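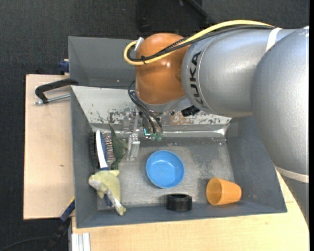
The gray bin, with a few toys and household bits in it

Hi, I'm Leonidas, and I run Vitatora, a little secondhand shop for toys and things for the house. I started with 2 shelves in my sister's garage in Drositz (she wanted the garage back!) and moved into my own place 8 years ago. I still love digging through a mixed bin more than anything else in this job. Got stuff your kids have outgrown, or a kitchen drawer that won't close? Bring it by, we'll go through it together and I'll make you an offer.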